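Wutach hand rules, data card

Contains 177 episodes of gloved-hand grasping, 27 of them held back for checking. Views come from the wrist. Recorded at Kirkside in April.

The Carnent checklist asks for a fresh glove every 200 grasps. We followed it – without much faith in the number. Knit sheds when it sheds. 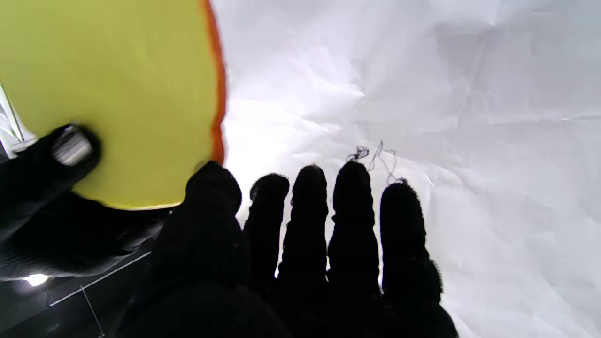

Rule 4 says log glove wear by episode. Only 111 episodes have that field, so don't filter on it.

Rule 6, keep bystanders out of view, was not met. Blur faces before you share anything. The Oral export script claims to do this – check its output yourself.

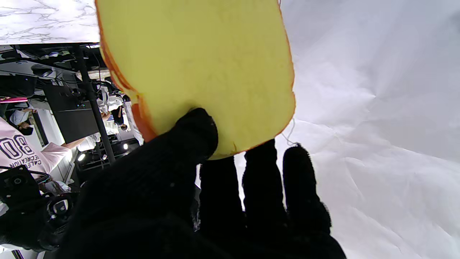 Yellow slice held in the black-gloved hand, people in the background.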